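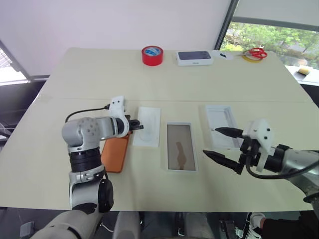 Let the robot stop

I have a soft spot for phone boxes. If you want a small job that will find every weakness in a two-armed robot, give it a phone, a tray, a lid and a base and ask it to put them together. The parts are light, they slide about, the lid is a tight fit by design, and half of what you're handling is pale card on a pale table. People do it at the kitchen table without looking. I have spent most of a year on it and I still love it.

So this is written by a fan. I think two-armed packing is going to be properly useful in small repair shops, the sort that send out 20 refurbished handsets on a good day and can't justify a packing line. And I think those of us who build it are getting one thing badly wrong, which is how we treat a stop.

Our fault came on a Thursday, late in the afternoon. The job was running under Nerka, the planning software we use, and it had got as far as the lid. The left arm was holding the base steady and the right arm was bringing the lid down over it. The lid caught on one corner. On a good cycle the right arm feels that, backs off a few millimetres, wiggles and tries again, and it's a lovely thing to watch. This time it felt the resistance and pushed harder. The left arm, which had been told to keep the base still, pushed back. For two or three seconds we had a pair of arms arm-wrestling through a piece of cardboard, and then the box went. It folded, both arms lost the thing they'd been pushing against, and the grippers met in the middle with a crack you could hear from the corridor.

Chih-ming Au was standing nearest and hit the stop. No one was hurt. We lost a fingertip and a bracket, and a dummy phone ended up under the radiator.

The damage came to very little. What bothered me was the log. Wai-kit Wei went through it that evening and found that the force limit on the right arm had been raised to 40 newtons, well over twice what it had been when we first set the job up. There was a perfectly sensible trail of reasons. In October the lids had come from a new supplier and were a touch tighter, so the arm kept stopping, so somebody put the limit up a bit. Then it kept stopping on the trays, and up it went again. I had made one of those changes myself. I remember doing it, too, because I was pleased. The job ran through lunch without a single interruption and I sent a cheerful message to the whole team.

Wai-kit then did what one of us should have done months earlier and looked at all the stops together. Over the period there were 1,768 recorded cycles, and 633 of them had at least one pause for unexpected contact. We had been reading that as a nuisance figure. The weekly summary even had it in red, under a heading that said "interruptions", and each of us had been quietly trying to make it smaller.

Go through those pauses one by one, though, and they're marvellous. There's the robot noticing that a tray has gone in crooked. There it is noticing that the lid is the wrong way round. A long run of them in one week all happen at the same corner of the box, and when we checked, the left gripper had worked slightly loose in its mount. The machine had been telling us so several times an hour! It had no way to say it except by stopping, and we had answered by making it harder to stop.

I've since talked to people at a few other places and the story is always familiar. A team at Fluvia, who do small parcels, had the same slow creep with speed limits. Someone at Choi told me their overnight runs were judged purely on hours without a stop, and that the numbers were wonderful right up to the night an arm pulled a cable out of its own wrist. These are careful people. They would never dream of switching off a guard. But a threshold is only a number in a settings file, it has no lid or padlock, and it goes up by a little each time on a busy afternoon.

There is a fair argument on the other side, and I don't want to wave it away. A robot that stops constantly is no use to anyone. Worse, people get used to it. If you have to walk over and press resume every few minutes, you will soon be pressing it without looking, and then the stop has no value at all. I did that as well. I'd guess I cleared half of those pauses with a mug in my other hand. A shop with one technician and a queue at the counter can't stand beside the table all day, and if we want them to have these machines (I do, very much) then the machines have to get on with it.

But there are two ways to get fewer stops. One is to fix whatever is causing them, and the other is to raise the limit until you can't feel it any more. On the summary sheet they look exactly the same. That's my whole complaint, really. We picked a measure that can't tell a better robot from a number one.

We've changed some things. The force limits now sit in a file that needs two people to alter, and the change has to name the cause it's meant to deal with. "Kept stopping" isn't accepted as a cause. Each arm also knows a bit about what the other is doing, so if both feel a push at the same moment along the same line, they both let go. That should have been in from the start, and I'm a little embarrassed that it took a squashed box to get it there. Resume now asks you to pick what you saw, from a short list, before it will do anything. Everyone grumbled for a week.

And the red heading has gone. The sheet now says "things the robot noticed", which Chih-ming thinks is soppy. Maybe so, but people read it now. Last week we found a batch of trays with one border slightly too high, straight from that list, before a single lid had jammed on them. Under the old limit the arms would have squashed every one flat and carried on.

We take the job to Fleris next, for a trial in a working repair room with people walking past and parts turning up in whatever order they like. The right arm is back on its original limit. It will stop a lot in the first few days, and I've warned them, and I've asked them to write down every one. I can't wait to read it.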